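FOR IMMEDIATE RELEASE
September 28, 2018

Tresamico asks whether your living room needs another basket

Most storage advice starts with a trip to the store. Tresamico, a home organizing service, has its doubts about that, and its fall program for living rooms begins with a rule that clients buy nothing until the room has been sorted.

The program, called Flemel, deals with the favourite chair and whatever ends up on it: throws, cushions, remotes, stray bits of laundry. It runs over 2 visits. The first is for sorting and the second, 6 weeks later, is for finding out whether any of it stuck. Tresamico suspects that plenty of makeovers would not survive that second visit, and would like to see more of the trade try one.

"We have carried a lot of unused bins out of people's homes," the company said. "A bin with a nice label is still a place to lose the remote."

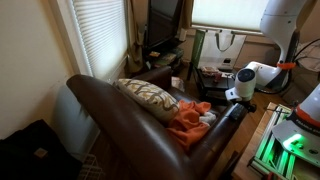

Does a throw have to be folded every night?

Only if you like folding. A hook or the back of the chair will do, as long as the seat is free when someone wants to sit down.

Flemel sets no colour scheme and makes no promise of a calmer life. Clients are asked what they use in the room on an ordinary evening, and those things stay within reach of the chair. Cushions that get thrown on the floor every night are put up for discussion. Game cases and books go on whatever shelf is already there. Leather chairs get a wipe with a soft dry cloth, and the special creams stay on the store shelf unless the maker of the chair calls for one.

Tresamico is also wary of before-and-after pictures, which tend to be taken in the best hour a room will ever have. It will not be publishing any for this program.

A printed guide, prepared with the design studio Kwok, goes with the first visit. The first run is 3000 copies. Leftover copies will be handed out at the Tendance home show, where Tresamico will have a small booth with one chair and no baskets for sale.

Bookings for Flemel are open now through the Tresamico office. Bedrooms and garages are not covered.

-30-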